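Erel kitchen cloth, mustard yellow: my opinion after 3 months

I bought this cloth in the Tikeck shop because my old ones had lost their shape and I was tired of ironing them. The color on the website looked more like lemon. In my hands it was mustard, and I was a little disappointed for one evening, but now I prefer it, as it hides tea very well.

The fabric is matte and not slippery. I fold it first lengthwise, then into a small bundle for the drawer. It keeps the fold quite well, but it does not become perfectly flat, so if you want sharp lines like in a hotel, you must iron.
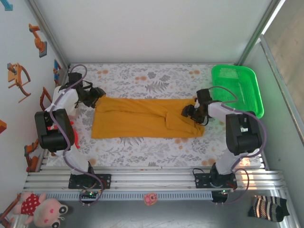
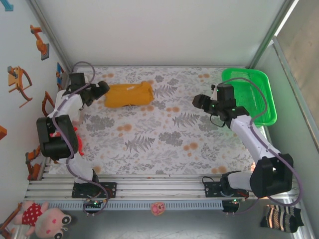
Closer, with the stitching of the hem:

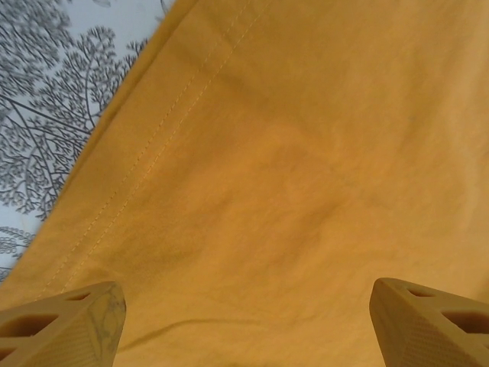
I wash it at 30 degrees with the other colored things. The first time I washed it alone, as my neighbor Lindalva had advised me, and the water stayed clear. It shrank a little in length. For drying glasses it is only average, it leaves some lint in the first weeks. For covering bread dough, or for laying under a hot pot, I like it very much.

My previous cloths were from Bittencourt and they were thinner, and dried faster on the hook. If you have a small kitchen without much air, this is maybe important for you.

I give four stars. I would buy it again, but in gray.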